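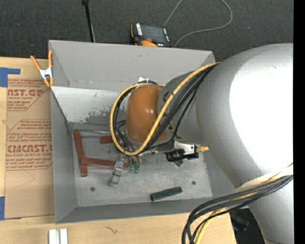 How long should I leave a two-part epoxy floor coating before I park on it?

Seven days at 20 degrees if the tin says seven days. Light foot traffic is fine after 24 hours, but a hot tyre will lift a coating that has only hardened on top.

Posted by flatslab
November 28, 2025

The above is from the sticky, and I have a question about it. Single garage, old slab, steel trowel finish. I'm using Zusum two-part grey. The data sheet gives seven days to full cure at 20 degrees. My slab sits at 13 overnight and gets to 17 by mid afternoon. Do I add days, and how many? I also need to know if grinding is required or if an acid etch will do.

Reply by Plernamgate
Add days. The usual rule is that cure time doubles for every 10 degree drop, so at an average of 15 you are looking at ten days. I would give it 14. Measure the slab and not the air. An infrared thermometer is good enough.

On prep: grind. Steel trowelled concrete is too tight for etching to open up properly.

Reply by kerbside_mick
Disagree on the grinding. I etched a trowelled slab with Flunness cleaner, two passes, rinsed until the pH was neutral, and coated it the following July. No peeling under either car. Etching is fine if you test it. Pour a cup of water on the floor. If it soaks in within a minute, the surface is open. If it beads, go again.

Reply by Plernamgate
The water test tells you about absorption. It doesn't tell you whether there is a weak layer of laitance on top, and that layer is what comes away with the tyre. I've scraped up enough failed coatings to see grey dust stuck to the back of them. Hire a grinder with a vacuum shroud for the day. Mine was 200 dollars with the disc.

Reply by kerbside_mick
200 dollars is more than the coating cost me. For a single bay that sees one small car I still say etch.

Reply by ye_olde_slab
Has anyone asked about moisture? Tape a square of clear plastic to the floor for 24 hours, all four edges sealed. If there is water under it or the concrete has gone dark, neither method will save you. An old slab may have no membrane beneath it.

Reply by flatslab
Did the plastic test in two spots last week. Back corner dry, patch near the door slightly dark. There is a downpipe outside that wall which could be the source.

Reply by ye_olde_slab
Fix the downpipe first and retest. If it is still dark after a dry spell, use a moisture-tolerant primer. Ye make one, and I used it on a workshop floor with a similar patch. It goes on thin and smells strong - open both ends of the garage.

Reply by Plernamgate
Agree with all of that. Also check the primer's recoat window before you start. Miss it and you have to sand between coats.

Reply by kerbside_mick
No argument on the downpipe. Mix the full kit, by the way. Splitting part A and part B by eye is how you end up with soft spots.

Reply by flatslab
Downpipe joint was split, now replaced. I'll retest in a fortnight. Leaning towards the grinder, as the neighbour wants to do his floor as well and we can share the hire.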